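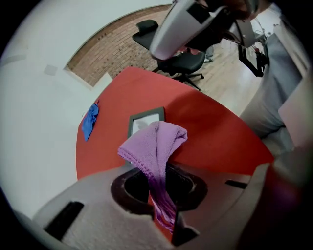 I've wanted to see the Karnthorpe place in Trirville ever since Harish Namboodiri mentioned over lunch that they let people in for an afternoon if you ask nicely. So I asked nicely, and on 21 April 2019 I took the early bus out with my notebook and far too many sandwiches.

I went for one thing, really, and that was to find out how they look after the hand-held grippers at their cloth table. I run a couple of pick-up tools at work myself and they are forever going out of line, so I'm nosy about how other people cope.

The red table

Anju Kandpal looks after this station and she was wonderful, she let me stand right next to it the whole time. The setup is simpler than I expected! One table, red top, a brick wall behind the far end, and a pair of grippers you hold in your hands and work with your fingers. The practice things stay out on the table. There were a couple of cloths, a blue one and a purple one, plus a small black picture frame and a few bits of paper. The blue cloth was in a heap and she told me to leave it that way, she likes it crumpled.

Each gripper goes through the same checks before a session. Anju does them standing up, in 8 minutes if nothing is wrong:

Wipe the inside of the jaws with a dry cloth. Lint from the knitted stuff builds up faster than you'd think.

Open and close each one 30 times and listen. A click near the end of the travel means a screw has backed out.

Look over the marker cube, all the faces you can get at. A scratched or lifting pattern gets replaced, no arguing.

Pick up one cloth by the middle and hold it over the table for a slow count of three, then swap hands.
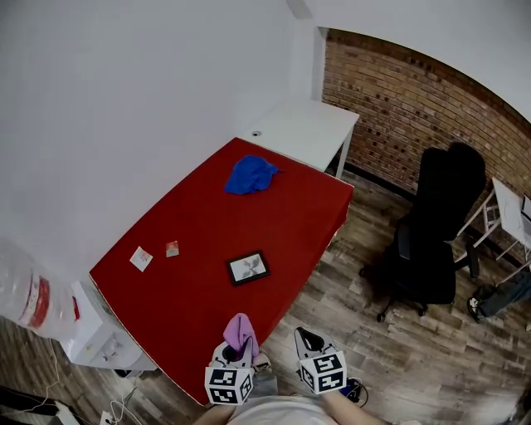 What goes wrong

Jaw pads, mostly. They get shiny and the cloth starts to slide, and people squeeze harder to make up for it, and then the trigger side wears too (I felt very seen). Karnthorpe changes pads after 140 sessions whether they look tired or not. Yurii Mykhailiuk keeps the spares in a biscuit tin and he showed me an old pad next to a new one. I could feel the difference with my thumb but I could barely see it.

The cubes are the other headache. They used to glue them on, and in August one came off crooked and went back on crooked, and they lost a week of work before anyone noticed. Now there's a small bracket with two pins, so it only fits one way. I drew that in my notebook and I'm copying it.

I got to have a go, and I was terrible! Knitted fabric is harder than it looks, you grab one layer and get four.

Getting there

The bus stops by the bakery and it's a short walk uphill. Email first, they take 3 visitors at a time. Wear comfy shoes as you'll be on your feet, and bring your own lunch. I still had two sandwiches left on the ride home.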